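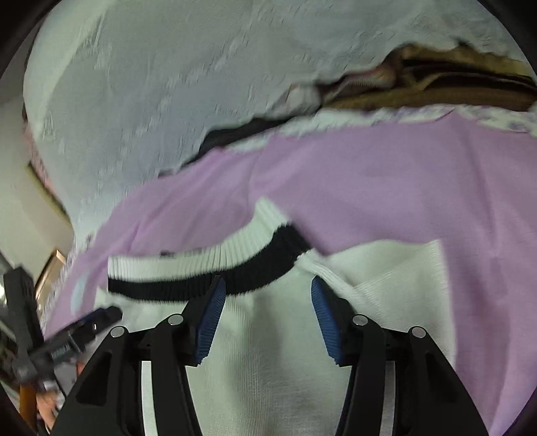
Hand-held gripper open over a white knit garment with a black ribbed stripe.

Hand-Held Gripper Work Resumes Following Linkage Fault

The Mikcombe handling laboratory has resumed garment trials after a fault in March led to the suspension of all hand-held gripper work. During a folding trial, one finger of a gripper failed to release when the operator let go of the trigger, and the operator's thumb was pinched against the housing. First aid was given on site and no time was lost from work.

An inspection led by Inês Brandão found lint packed behind a pivot pin. The same condition was found in 2 other units. Knit fabrics had been in use for 9 sessions without a cleaning.

Effective immediately, linkages must be brushed out after every 30 garments, and the release must be tested with the fingers empty before each session. Any unit that sticks is to be tagged and returned to the Schnyder bench. Questions may be directed to Margaux Jacquet, Equipment Safety.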